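Things on a small table

14 Jul 2018

I have been putting off writing about the table because I wanted to wait until it was finished. It isn't finished, but I have stopped working on it, so this will have to do.

Some background for anyone who hasn't read the earlier posts. In May I moved most of my work out of the spare bedroom and into the back room at Hedel, which is a former shop with a speckled floor and one decent window. The rent is low and the heating is poor. I took two things with me that I cared about, the kettle and the lamp, and left everything else behind on purpose. I wanted to buy a table that was the right size for the job, and until then I had always used whatever was already in the room.

The job, this year, is tableware and play food. I write up small household things for a catalogue, and a good part of that is sorting what arrives, deciding what belongs with what, and putting it back in the right box. For that you need a surface you can reach all of from one side. My old desk was long and shallow, and things went down the far end and stayed there. I found a cup in May that I had written to a supplier about in the winter, saying it had never come.

So I went for something closer to square. I looked at a few new ones, including one from Druton that I liked until I saw it next to a chair, when it turned out too low for me. In the end I bought second-hand from a man called Halvard Dalen, who was clearing out a workshop a couple of streets away. He wanted it gone, I wanted it, and we carried it over between us. It is light wood with a clear grain and a couple of faint seams running along the top. There was some glue on one side which I got off with a scraper and a lot of patience. I sanded the top twice, oiled it, and left it over a weekend with the door open.

I had meant to oil it a third time. The tin is still on the windowsill.

Once it was in place I started using it properly, and I found that what I put on it mattered more than the table did. On the old desk I spread everything out and then hunted for it. Now I try to have one kind of meal on the table at a time, if that makes sense. A bowl, a cup or two, a piece of cutlery, some fruit and a vegetable. Anything that isn't part of that goes in a box on the floor until its turn comes.

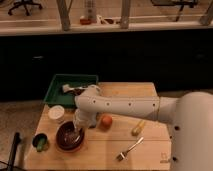

The tray has turned out to be the most useful thing of all. I had thought of trays as something for carrying, and I owned exactly one, which lived behind the microwave. Now I use one as a place on the table where things go when I have dealt with them. Its sides are raised enough that a spoon stays in it when somebody knocks the table. Green was what the shop had. I would have picked grey, but I have come round to it, and it is easy to see from the doorway.

Bowls I am less settled on. I prefer a dark brown one for everyday use because it doesn't show tea, and I eat my lunch from the same sort at home. The trouble with a dark glossy bowl is that it's hard to tell at a glance if it's clean. I have gone back to the sink with a clean one more often than I'd like. The pale ones from Hevska are better for that, but they chip, and I've already lost one to the tap.

Cups are simple enough. Small ones, without handles, are good for a table this size. They do get knocked, and I've stopped minding.

Cutlery I keep to a minimum. A fork and a spoon cover nearly everything I need to check, and knives I keep in a separate box with a lid. At the old place I had a whole drawer of odd forks that I had picked up over the years, and I gave nearly all of it away before the move. I kept the plain ones. They are all metal and none of them match, but they're about as heavy as each other, and that is what I notice when I pick one up.

As for the play food, the corn is the one everybody comments on. Visitors go straight for it. My niece was in last month and carried a cob round with her for the whole visit, then left it in the sink, where I found it the next morning. The round fruit is more trouble, as it rolls. I used to put a folded cloth under it. Now I just put it down somewhere near the middle, and it mostly stays.

The catalogue number I am up to is 943, so there is plenty left to do. The next lot comes from Ng and should be 27 pieces, nearly all of it plates, and I don't yet know where I'm going to stack them. The shelves on the long wall are full and the ones by the door aren't level. I've got brackets for a new shelf but the wall there is soft, and I made a mess of the first hole.

I'll fill that this week, and if the plaster holds I'll put the shelf up. Then I'll give the table its last coat of oil.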